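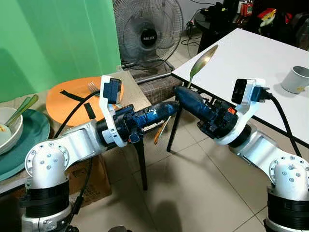 A metal spoon and a white tabletop.

How to get tea stains and dull patches off your spoons (and keep them off)

Updated Friday, September 25, 2020

Quick one as I've had three emails asking. Works on ordinary stainless steel. Not silver plate, see further down for that.

What you need

Bicarbonate of soda
White vinegar, the cheap stuff
A washing up bowl
Kettle
Two soft cloths, old T-shirt is fine
Washing up liquid

Step 1. Wash them first. Properly, hot water and washing up liquid, get any dried egg out from between the fork prongs. No point soaking dirty cutlery, you just make soup.

Step 2. Lay everything flat in the bowl. Two heaped tablespoons of bicarb over the top. Pour on hot water from the kettle, enough to cover. Go slowly, it splashes.

Step 3. Leave it 10 minutes. I've left it an hour by mistake and no harm done, but don't go overnight, and don't do it with anything that has a glued handle. My mum's Grernberg butter knives came apart that way, blades one side handles the other. Still in a drawer waiting for me to fix them.

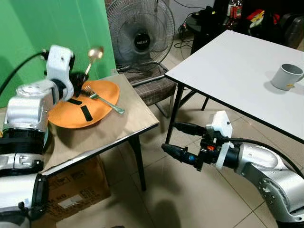

Step 4. Fish them out, rinse under the cold tap. Most of the brown should wipe off with a thumb. If it doesnt, make a paste, three parts bicarb to one part water, and rub it along the length of the metal. Never in circles, circles show.

Step 5. Rainbow marks? That's heat, usually from the dishwasher. Dab of vinegar on the cloth, wipe, rinse straight away. Vinegar left sitting will pit cheap steel.

Step 6. Dry at once with the second cloth. Don't leave to drain. Draining is how you get the white spots, specially if your water's hard like ours in Prerkton.

Coloured and plated stuff

Gold, copper, black etc. Skip the bicarb completely. The colour is only a thin coat and any scrubbing takes it off. Warm water, drop of washing up liquid, soft cloth, done. Same for silver plate, then a proper silver polish if it needs it.
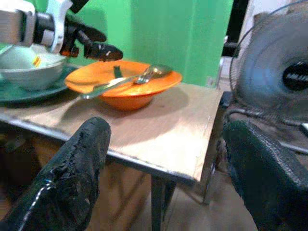 Keeping them nice

Rinse after tea and anything salty. Handles down in the dishwasher basket, spoons not nested together or teh insides never get clean. Take them out when the cycle ends. Knives by hand if you can be bothered. I do the full soak every March and again before Christmas, that's plenty.

Rust spots

Behrouz Safavi wrote in to say half a lemon and a bit of salt shifts them. Tried it on a rusty teaspoon, it did work, took 19 minutes and a sore wrist. Rinse well after, salt is what starts the rust off in the first place.

Wooden handles next time, need to buy more oil first.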